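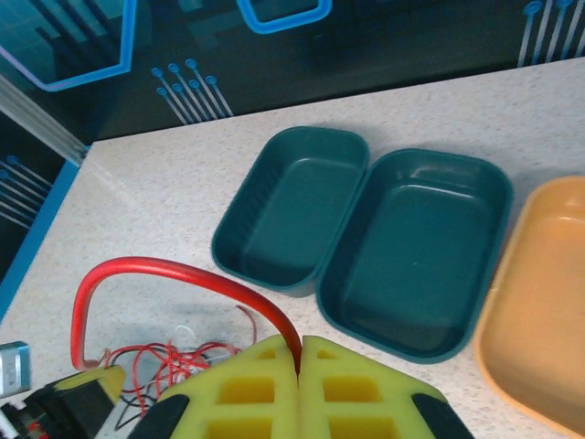
The Lunch Box Line

By the time the kettle had boiled at Khalaf's, Tala Farah had usually packed her first crate, and she liked to drink her tea standing up, with one hip against the bench and her eyes on the yard door, where the drivers came in stamping their boots and asking if there was any cake. There very often was. She had worked on the lunch box line for 11 years, closing boxes, checking the rims with her thumb and stacking them for Grendmont, and in all that time she had never thought of it as a skill, any more than you would think of buttering toast as one.

Then in March the bench by the window was cleared, and up went a wall with a pattern on it like the inside of a wireless, all navy and teal with blue lines running off to little dots. In front of it they put a pale speckled table that Maureen from invoices said she would have loved for her kitchen. And on the table, bolted down and trailing its wires, came the arm.

It had soft yellow fingers, and that was what everybody remarked on. They had been expecting something like a crab, I think, and what they got was foam, with rows of small square hollows in it, so that old Denny said it looked as if it had been made out of waffles. The name stuck, and from then on it was Waffle on the rota, Waffle in the tea room, and Waffle in the complaints book, too, when it came to that.

The young man who looked after it was from a firm called Pakari, and he was very polite and very tired. He explained to Tala that he would be needing her for 3 weeks, if she didn't mind, to show it how the boxes went.

"Show it?" said Tala. "Can it see?"

"In a way," he said. "It's more that I watch you, and then I try to tell it what you did."

So she did the job while he watched, and he asked her the oddest things. Why did she pick up the small half first? Why did she turn the deep one a little before she closed it? She had no idea that she did turn it. She went home that night and stood in her own kitchen with a butter dish, opening and shutting it and watching her hands as if they belonged to a stranger, until her husband asked if she was feeling all right.

It was slow to begin with, and my goodness it was clumsy! It would lay the two teal halves side by side as neat as a pair of slippers, and then it would come down with its fingers squeezed tight together and nudge them across the table like a cat with a biscuit. Tala found that she was holding her breath for it. Once, when the young man had gone to telephone, she leaned over and moved the lid a fraction to the left, just to be kind, and when he came back he was so pleased with the result that she had to own up.

"Please don't help it," he said, quite gently.

"I'd help anybody," said Tala.

All this while there was talk, of course. You can't bring a thing like that into a room of people with rent to pay and not have talk. Denny said they would all be out by Christmas. Maureen said that Zudness, over the river, had put in four of them and let nine people go, and then somebody's cousin said it was two people and they had been retiring anyway. Nobody could settle it, and the cake went uneaten for a day or so.

On the morning that Waffle did 70 boxes without a slip, the manager came down and clapped. A few of the others joined in, a bit raggedly. Tala clapped too and was surprised to find her eyes stinging, and she couldn't have told you which way she meant it.

She went up to the office afterwards and asked him straight out. He moved some papers about and said that they would want someone to mind the arm, load the trays and look over what it closed, and that he had supposed it would be her. It was the same money. She said she would like a bit more than the same money, please, seeing that it did the job her way, and he went rather pink and said he would ask.

He did ask, and she got it, though less than she'd hoped for. Denny was moved to the loading bay, where he grumbled that he missed the window. It was a quieter bench with him gone, and Tala, who had told him to hush every morning for years, took to carrying her tea out to him in the yard.

She still ran her thumb round the rims. The young man had told her before he left that she needn't, that it was all measured now, and she had thanked him and gone on doing it. There were 484 boxes to go to Grendmont that first week, and somewhere in the middle of them she stopped one, felt along its edge, and put it to one side.

"You want to turn it a bit," she told the arm, and reached for the next.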